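Stationery Sorting: Two Tubs and a Clear Stretch of Bench

Workshop and Household Notes, May 4, 2020
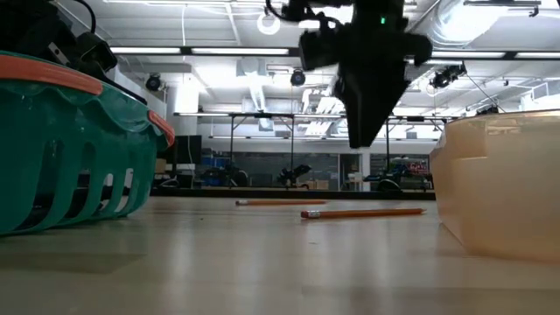 Two pencils on the bench between a slotted basket and a smooth-sided bin.

Pencils migrate. They end up in cutlery drawers, toolboxes and coat pockets, and most households own far more than they can find. The method below deals with the lot in one sitting. It needs a flat surface and two open containers of different colours.

Setting up

Place the containers at either end of the work surface and leave the middle clear. The gap should be at least 62 cm, which gives enough room to lay pencils flat without them touching either side. One container is for keepers, the other for everything that needs work (sharpening, a new eraser, a wipe down). Different colours matter more than matching sizes. A label helps if other people in the house will be adding to the tubs later.

Slotted or solid

A slotted laundry-style basket is fine for sorting and poor for storage. Pencils stood on end will find the slots, and a sharpened tip can poke through at hand height. Line the basket with a folded tea towel, or keep it for bulky items such as rulers, exercise books and pencil cases.

A smooth-walled plastic bin has no gaps and wipes clean of graphite with a damp cloth. Translucent plastic gives some idea of the fill level without lifting the bin down from a shelf. Avoid solvent cleaners, as some plastics go cloudy.

Sorting

Lay the pencils parallel with all the erasers facing the same way. Faults are easier to spot in a row: split timber, loose ferrules, erasers gone hard. Test a doubtful eraser on scrap paper. If it smears, cut it off flush with the ferrule and use a separate block.

Roll each pencil once along the bench. A warped one will wobble, and it will also sharpen off-centre.

Work in batches of 25. Larger batches tend to roll off the edge, and a dropped pencil can have a broken core that only shows up at the sharpener.

Sharpening

Hand sharpeners suit small quantities. Replace the blade when shavings come off as crumbs – a clean blade gives a continuous curl. Empty the shavings before moving the sharpener anywhere near paper.

Storage

Keep pencils dry and out of direct sun. Flat storage is preferable for long periods. For daily use, stand them tip up in a jar, filled loosely enough that one can be drawn out without lifting the rest.

Notes compiled by Catríona Breathnach, Stellside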